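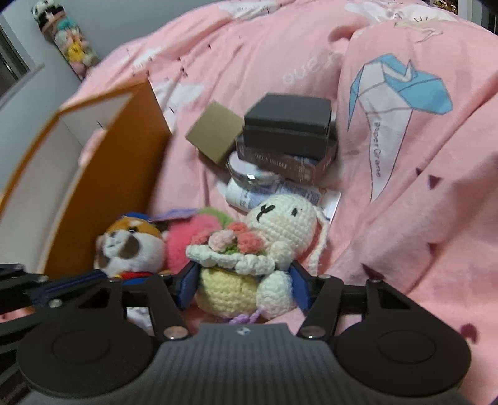 3 Oct 2025 — Bunny day

My wrists ache and I've drunk far too much tea, but I want to get this down before bed because it was one of the nicer days and I always forget the nice ones. We were on soft toys and small objects, on the bed, both grippers going, and I finally got the crocheted bunny to behave itself. I have grown very fond of that bunny. It has a row of little flowers across its middle and a stitched Y of a nose, and you have to come at it from the sides and close slowly, or the pads catch the scalloped edging and the whole thing rolls over on its ear. The plush dog is a doddle by comparison.

Sulastri Menon had left me a note with the list, in her lovely round handwriting that makes even a list of corrections look like a birthday invitation. She wants more variety in how we start. Apparently I have a habit (I do, I can feel it now she's said it) of always setting off from the same spot and swinging in from the left, and she worries the model will decide that is simply how the world is approached. So today I began from the foot of the bed, from the pillow end, from high up, from nearly flat to the sheet, and once from such a silly angle that I got cramp and had to sit on the floor for a bit. I kept that one in. She did say variety.

The morning was a slow business. I did 29 takes before lunch and threw out six, mostly for rushing the let-go. That's my other bad habit. I get the thing where it's meant to be and I'm so pleased that I snap the fingers open and whip my hand away, and of course then that's what gets learnt, a sort of startled dropping. Tjoa has a trick for this, which is to breathe out while opening, and I felt a proper fool doing it but my releases were much better afterwards. I must remember to tell him.

I do like the pink bedding for this work. It ruckles up into hills the minute you lean on it, and it's so busy with printed cranes and scribbled writing that anything small has to be properly looked for. Guston would rather we used the plain grey cover, at least for the first batches, and he and I had our usual friendly disagreement about it over the sandwiches. His view is that you learn to walk on a flat road. Mine is that people's beds look like this, with boxes and bits and bobs strewn all over, and if the Duvstead machine is ever going to tidy one up it had better see a few. We settled on doing some of each, and he gave me half his flapjack, so no hard feelings.

After lunch it was the hard little things, and both hands at once. 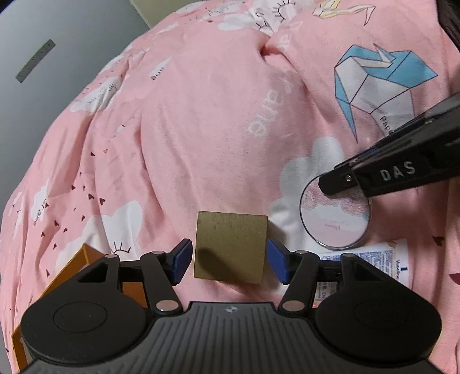

Lining up on the little gold square, with the other gripper on the mirror.

I found this much harder than the toys. A toy forgives you — it squashes, and you can be a fair way off and still come up with something. With the square you need both pads level with it, and the sheet gives underneath, so you think you're straight and then you aren't. And all the while there's the other hand to mind! I kept forgetting it for whole minutes, like when you're carrying two cups and only watching one. By the eighth go or so I'd begun to feel them as a pair, and it got quite soothing, the way knitting does once your fingers stop asking you questions.

The total on the Kereck sheet stood at 1785 when I packed up, counting everybody's. When I joined in March I thought I'd be bored silly by a hundred. I don't know why I'm not. I think it's that you start noticing how you do things, really noticing, which finger leads and where you slow down, and then you go home and catch yourself studying the way you pick up a spoon.

Tomorrow is the tubes and the lidded boxes. I want to ask Sulastri whether she counts a regrasp as a fault, as I made two lovely ones this afternoon and should hate to lose them. Must also take hand cream, and ring Mum about the curtains.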